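Review: Two arms and a pile of dish towels

3 min read

I have been promised a laundry robot since I was nine years old, so I went to see the Brereo table in a bad mood, and the price didn't help. Prunar wants 3000 dollars a month to lease one, with a 50 percent discount for the first quarter if you sign up in January. For that you get two arms, a table and somebody on the phone named Amirul Santoso, who was very patient with me.

The pitch is sorting and folding small cloth items for places like restaurants, salons and care homes. Small is the important word. Sheets are out, and so is anything with a zipper. Dish towels, napkins and cleaning cloths are in, and they go into plastic tubs when the machine is finished with them.

I tried it with a mixed load from my sister-in-law's cafe, which gets through 80 towels on a busy day. I picked those over the demo towels because demo towels are always new and stiff. A cafe towel has been washed to death and hangs like wet lettuce.
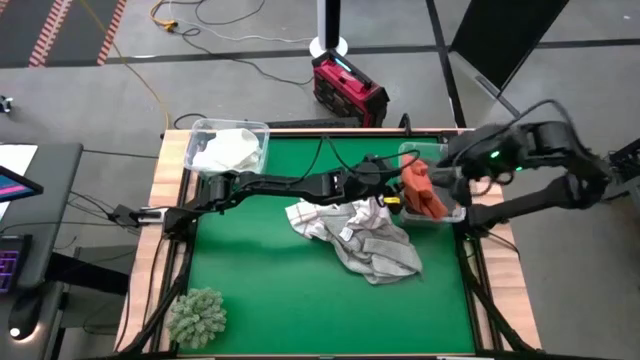
Both arms over the mat, with a striped dish towel in the middle.

Picking up is where I expected it to fail, and it did better than I thought it would. The grippers usually got hold of something. What they got hold of was often the wrong part. Grab a towel by the middle and you have a towel-shaped lump, and the machine then spent a long time looking for a corner. I timed one at over a minute. Rohani Pasaribu, who runs the linen room at the Stimham hotel, folds one in four seconds while talking about something else.

Sorting into tubs I would call decent. Color was rarely a problem. Neatness was. The software seems to consider a cloth put away once it is inside the plastic, and I got plenty of crumpled heaps that someone would have to take out and do again. Santoso says the Lau update will fix this. I have reviewed enough products to know what an update is worth before it ships.

It also needs a lot of room. The table is only part of it, and you will want clear floor on every side and a plan for the cables. My sister-in-law's back room would have to lose either the freezer or the sink.

Things I liked: it stops quickly when told to, it is quieter than a dryer, and it never once tore anything. If your staff hate sorting more than folding, you might get some use out of it.

For everyone else, no. At 2000 a month I would still say no. I'd look again when it can do a whole cafe load during the afternoon lull and leave me a stack I could put on a shelf.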